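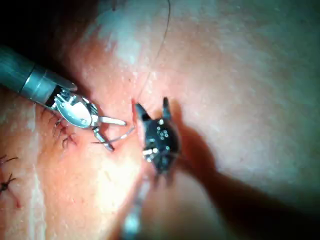 Vidoston Postgraduate Centre: Members' Forum
Board: Study Leave and Expenses
Topic: Revised rules on travel claims

PGC_Office
Posted 2021-07-27

Members are asked to read the revised rules on study leave travel before making any further bookings. They replace the guidance issued in June and apply to all training grades, including part-time posts.

The yearly allowance remains at 900 pounds per member. It may be used for course fees, travel and overnight stays. Standard class rail travel should be booked through Triker wherever a suitable train exists. Tickets bought elsewhere will be repaid only where the member can show that Triker had none available at the time of booking.

Overnight stays will be repaid up to 50 pounds a night on production of a receipt. Breakfast may be included in that sum. Other meals may not. 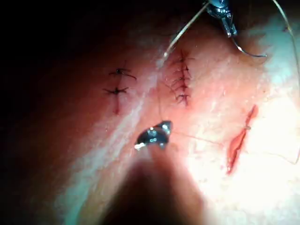

Private car use

Members who travel by car must obtain written approval before the journey. Approval is given for the journey and not for the year. Parking will be repaid in full. Fines will not be repaid under any circumstances.

Late claims

Claims must reach the office within 4 weeks of the last day of the course. Claims received after that date will be returned unpaid, and the leave itself will still count against the member's total.

Questions may be posted below. Individual claims should not be discussed on this board.

theatre_rota_b

I am grateful to the office for setting the rules out in one place. I must, however, object to the limit on overnight stays. The course at Bultirari starts at eight in the morning and there is no train that arrives in time. The only hotel within walking distance charged me 174 pounds for two nights in June, and I understand that its prices have since gone up. A member in my position has no choice but to stay, and must pay the difference.

Italo De Luca

I take a different view. The limit has to be set somewhere, and the allowance is shared between fees and travel. If the nightly sum were raised, several of us would use up the full amount on a single course and have nothing left for the rest of the year. There are guest houses in Bultirari at a lower price, although I accept that they require a short bus journey.

theatre_rota_b

The bus does not run before seven. I have tried it. One is then dependent on a taxi, and taxi fares are not mentioned anywhere in the revised rules. May I ask the office to state whether they are covered?

PGC_Office

Taxi fares may be claimed where no public transport is running at the time of travel. A receipt is required, together with a short note giving the time of the journey. We accept that the rules should have said so and the wording will be amended.

ward9_evening

Could the office also consider the time limit for claims? Barua Training does not issue its certificates until well after the course has finished, and the claim form asks for the certificate to be attached. I had a claim returned in the spring on exactly those grounds.

PGC_Office

In such cases members should send the form by the due date without the certificate and write "certificate to follow" in the notes box. The claim will be held until the certificate arrives. It will not be treated as late.

ward9_evening

Thank you. That was not the advice given to me by telephone, and I should be glad if the same answer could be given to everyone who rings.

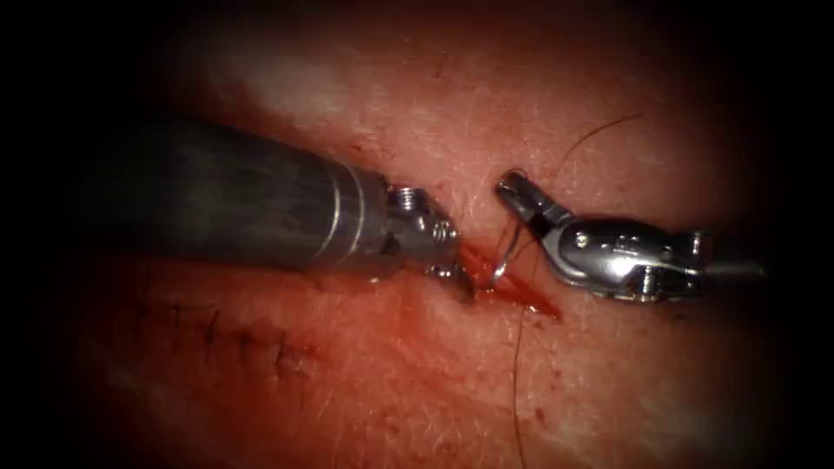 Shafiq Chowdhury

I support the previous request. The greater difficulty in my view is that members must pay for everything themselves and wait to be repaid. For those in their first year this can mean two months without the money. Other centres pay course fees directly to the provider, and I would ask that the same be done at Vidoston.

Italo De Luca

On that point I agree entirely, although I would keep travel as it is. Direct payment of fares would only lead to disputes over missed trains.

PGC_Office

Direct payment of course fees has been raised with the finance department. No decision has been made. Members wishing to comment should do so in writing to the office, marking the message "course fees". The amended wording on taxi fares will be added to the first post in this topic, which will remain open for replies.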